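Halon-Kitchen: simulated pick-and-place episodes for grasp-release timing

Data card, revised March 19, 2023
Maintainer: Noémie Besson

Summary

Halon-Kitchen is the simulated set used in our work on release timing. The question is narrow: given a policy that already grasps small items reliably, how much of the remaining placement error comes from opening the gripper too early or too late? Every episode is a single-arm transfer of one small object to a tray on a kitchen island. Trajectories were produced by the Clesetti planner, with perturbed release points, and rendered afterward in a separate pass.

Contents

The release holds 537 episodes across 7 kitchen layouts. Of these, 195 are held out for testing. The held-out episodes use object and layout pairings that do not occur in training, but every layout appears in both splits. Do not report results on this split as generalization to unseen kitchens.

Each episode folder contains joint positions, the commanded gripper width, object pose, tray pose, contact flags and rendered color views. Depth is stored for the fixed view only. Lengths vary; no episode runs past 500 control steps. Episodes that hit the limit are kept and marked "timeout" in the index file.

Rendering

Physics and rendering are decoupled. The simulator writes states to disk, and the renderer replays them with the materials and lighting assigned to the layout. Changing a countertop texture therefore leaves the trajectory unchanged, and the same episode can be rendered again under another material set. Furniture near the island is included in the collision model. Wall cabinets and built-in appliances are visual only.

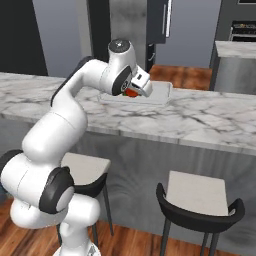 Rendered view of a transfer: small red object in the closed gripper, above the white tray on the island.

Labels

The release label is the first control step at which the commanded width exceeds the grasp width and stays there. An earlier version used the loss of finger contact instead, which produced late labels for soft objects. That version was withdrawn in October and should not be mixed with this one — the column name is the same in both.

Success is computed from the final object pose. The object must be at rest with its center inside the tray rim. Objects that bounce out and come back in count as successes.

Baseline result

We trained the Woltska policy twice, once with the release label as an auxiliary target and once without it. The auxiliary target reduced early releases on the held-out episodes. Late releases did not change in a way we could separate from seed variation. Most of the remaining failures are objects that roll after touching the tray, and neither policy has any input that would let it predict this.

Known issues

Contact flags flicker for thin objects when both fingers meet the tray rim. Filter them before use.

The rendered views have no motion blur or sensor noise. A timing model trained on them without augmentation is likely to depend on sharp fingertip edges.

Object mass is constant within a category. Anyone studying slip should resample it and rerun the physics — replaying the stored states is not enough.

Citation

Besson, N. Halon-Kitchen data card. Cite the revision date along with the title. The split files are versioned separately; the version string is on the first line of each.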